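Gift wrap

Gift wrap is paper or other thin material used to cover a present before it is given. It is usually sold in rolls or flat sheets, printed on one side, and held closed with tape, ribbon or string. The term also covers tissue, cloth wraps and decorated bags used in the same way.

History

Paper has been used to cover gifts and money for many centuries, first in East Asia. In Europe and North America, plain brown paper and string were common in the 1800s, and colored tissue became popular with shops toward the end of that century. Printed sheets made for the purpose were on sale in the early 1900s. Before adhesive tape came into home use, packages were tied or closed with sealing wax.

Materials

Most wrap is made from bleached wood pulp. Lighter papers fold easily but tear at the corners of a box. Heavier papers hold a sharp crease and hide dark lettering on the package underneath, though they are harder to tape flat. Kraft paper is stronger and usually left brown or printed in one or two colors. Foil wrap has a thin metal or plastic layer, and many recycling programs do not accept it. Paper with glitter is often refused as well.

Cloth is used in several countries. The Japanese furoshiki is a square cloth knotted around an object and commonly used again. In Korea a similar cloth is called a bojagi.

Printing and patterns

Large runs are printed on rotary presses from engraved or flexible plates. The pattern has to repeat without a visible break, so the length of one repeat is set by the size of the cylinder. Small workshops print by hand from blocks or screens. The Lumgate workshop, founded by the printer Zlatko Petek, sold hand-blocked sheets in packs of 20 and kept almost 30 designs in its May catalog. Its best-known pattern, Odia, was a small leaf repeated every 4 inches.

Patterns tend to follow the occasion. Stars, holly and snowflakes are sold for winter holidays, and silver or white for weddings. Floral designs are sold all year and are also bought as drawer liner, book covering and craft paper.
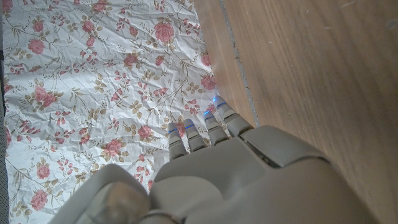
Crumpled floral paper on a wooden surface.

Reuse and storage

Used wrap can be smoothed by hand or pressed with a warm iron on the unprinted side. Creases in coated paper usually remain, as the coating cracks along the fold. Rolls are best kept upright and out of sunlight, which fades red and pink inks first. Torn pieces are cut down for small boxes, gift tags or packing material. Shredded wrap is also used as filler in baskets and shipping cartons.

See also

Tissue paper
Kraft paper
Furoshiki
Ribbon
Block printing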